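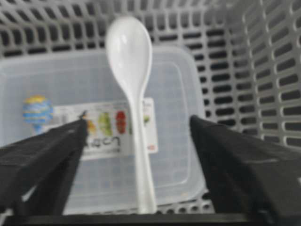
Student Manipulation Group: June report

The basket task is now the group's main exercise. Two arms work over one plastic shopping basket with slotted walls. The contents are a white plastic spoon and a clear food container with its label still on. Eun-seong Jang chose thin and see-through items on purpose, as the spring set of blocks had become too easy to grip.

Each student records 20 runs by hand control before any training starts. The group log stood at 1179 runs at the end of June, of which 19 were thrown out for dropped frames. Hwa-young Yang rewrote the logger – now named Kiltden – so that both wrist cameras share one clock.

The spoon remains the harder item. Its handle is narrow and turns between the fingertips when the grip is off center. In-ho Kong is printing new fingers with a shallow groove and will test them against the flat ones.

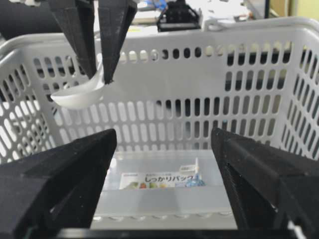
Do new members need to know how to program?
Most start without it. The first 4 sessions cover hand control, safe stops and labeling, and Amparo Castaño teaches basic scripting after that.

Sign-up for the next intake closes on 1 Jul 2026. Send your name and year of study to Tae-yang Seo at the Jirnero lab desk.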